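How a Central Bank Lends for a Night

Callum Guthrie
September 8, 2007
Reading time: 8 minutes

Most coverage of monetary policy stops at the headline rate. The rate is a target, and somebody has to hit it. In Flindedcombe, that work falls to a money market desk on the second floor of the Teltasau Reserve, where the day starts with a forecast of how much cash the banking system will be short by the close.

The forecast has three main inputs: tax receipts moving into the government account, notes going out to branches, and loans from earlier operations falling due. Tax is the hardest to call. A large corporate payment that arrives a day early pulls reserves out of the banks and pushes the overnight rate up before lunch.
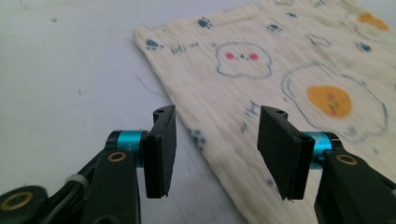 Cloth and tabletop between the gripper's two finger pads.

Once the shortage is known, the desk offers repo. A bank hands over bonds, receives cash, and agrees to buy the bonds back at a set date and a slightly higher price. The gap between the two prices is the interest. Bids are taken for a fixed window and filled from the highest rate down until the amount on offer is gone.

Maturities are short. Almost all lending at Teltasau is overnight or for one week, with a longer operation held once a month. The June operation drew bids for more than 2 times the amount on offer, and the lowest accepted rate settled 8 basis points above target. Dealers read that as a sign that banks wanted to lock in cash over the half-year end.
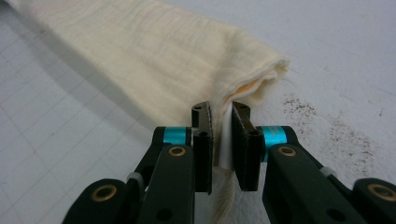
What counts as collateral

Bonds are not taken at face value. Each one is marked to its market price and then cut by a percentage known as a haircut. A short government bill loses very little. A long mortgage bond loses a good deal more, and is priced again every morning. If its value drops below the loan, the borrower gets a margin call and must post more paper or return cash.

The list of eligible bonds runs to 2,000 lines. Rizk, the settlement system, checks each delivery against that list and rejects anything that has matured, been downgraded, or been issued by the borrower itself.

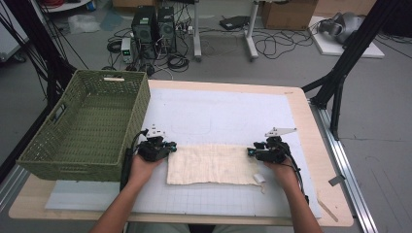
Two hand-held grippers at the cloth, on a grid-printed mat.

The standing facilities

Two fixed rates sit on either side of the target. A bank left short at the close may borrow at 200 basis points above it. A bank with spare cash may leave it on deposit below. In theory no one should lend or borrow in the market outside those limits, and the corridor holds on most days.

It works less well when banks fear being seen at the window. Use of the lending facility is published as a single daily total, but in a small market a large figure can be traced by elimination. Some treasurers will pay over the upper limit to a private lender to stay out of the number — a cost that shows up in the overnight average and complicates the next day's forecast.

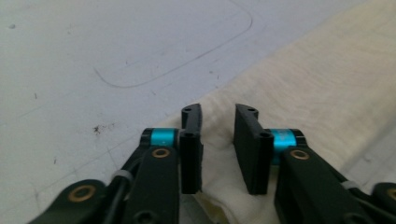
Open gripper fingers over a cream-colored cloth.

The desk can respond by adding more cash than the forecast requires. That brings the overnight rate down, sometimes well below target by late afternoon, and the surplus then has to be drained with a deposit tender. Both steps are routine. Neither changes the policy stance, though they are often reported as if they did.

Related articles
Reserve Averaging and the Last Day of the Period
Reading a Repo Auction Result
Why Bill Yields Fell Below the Deposit Rate
Government Cash Balances in June

Contact us | Copyright 2007 | Back to top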